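Community Help – Home and Laundry
Storing a denim jacket over the winter
Posted by Esi Asante, Thursday, January 6, 2022

I would be grateful for advice on storing denim in a shared building. Residents at Hostari have been asked to place out-of-season clothing in the basement lockers by the middle of February. The lockers are unheated, and the notice states that garments must be clean and placed in closed containers. My jacket is lined with nothing and has metal buttons.

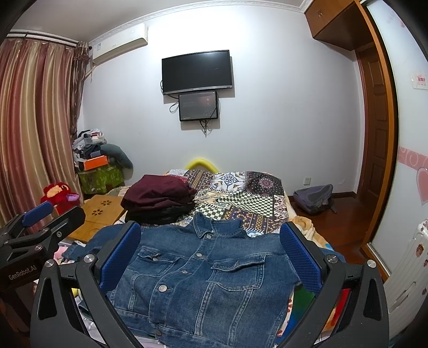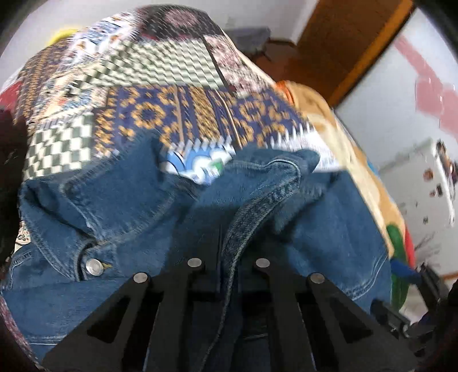
My first concern is whether the jacket should be washed before storage or only aired. It was last washed 14 weeks ago and has been worn lightly. My second concern is rust. A previous jacket came out of a locker with brown rings around the buttonholes, and the stains did not respond to ordinary detergent. The locker is 49 inches tall, so hanging is possible but the hem would be close to the floor.

Wael Saber
Washing is recommended. Body oils and food residue attract insects even where none are visible. Please observe the following:
Turn the garment inside out and fasten all buttons.
Use cold water and a mild detergent, without softener.
Dry on a line, and allow one further full day indoors after it feels dry. Waistbands and pocket flaps hold moisture longer than the body of the cloth.
Rust generally results from storing a garment that is still damp at the seams. Place acid-free tissue behind each button and fold loosely. Do not use a sealed plastic bag in an unheated room – a cotton bag inside a lidded box is preferable. Should rings appear again, lemon juice may lighten them, but it can also lighten the dye. Test it on an inside seam.

Poppy Hulme
I keep mine on a hook all year and have had no trouble.

Nayara Araújo
I agree with Mr. Saber in most respects, but would add that the box should stand on a shelf or on blocks, off the concrete. The Plukine boxes sold for this purpose cost me 15 dollars each and the lids fit adequately. Residents should also confirm with the building office whether cotton bags are accepted as closed containers. In my building they were not, unless boxed.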